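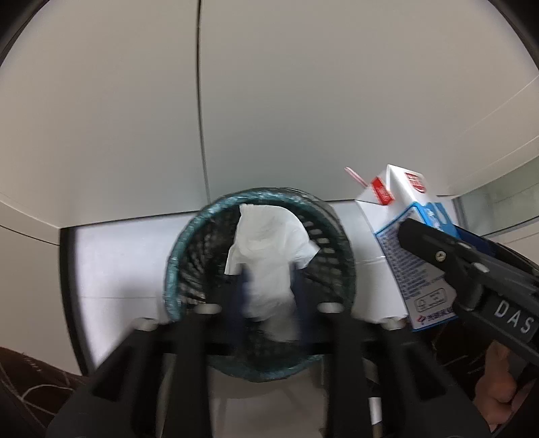
Small drink carton with a straw, next to the wastebasket.

So I finally made it out to the Derkholm open day! I've been drinking their brown ale for years and had never seen where it comes from (a low brick building behind a tire shop in Clonden, as I found out after driving past it twice).

Esperanza Cifuentes, the head brewer, took our group around herself. She started in the grain room and let us chew on some of the malt, which tasted like breakfast cereal that had been left in a campfire. Then it was on to the brewhouse, where a batch of Cuesta, their smoked porter, was in the kettle – the smell followed me home in my jacket. They make 3,000 gallons of it a year and it's gone by March, so get yours early.

My favorite part was the barrel room. They have 175 barrels in there, mostly old bourbon ones, and Esperanza pulled us a taste straight from the wood. Big, boozy, a little vanilla, and way too easy to drink at eleven in the morning.

We finished in the taproom with a flight of four. The pale was fine, the pilsner was great, and the sour wasn't for me (my brother-in-law had mine and his own). I bought a six-pack of the brown and a glass I don't need. Parking is free on the side street, and the pretzels are five bucks.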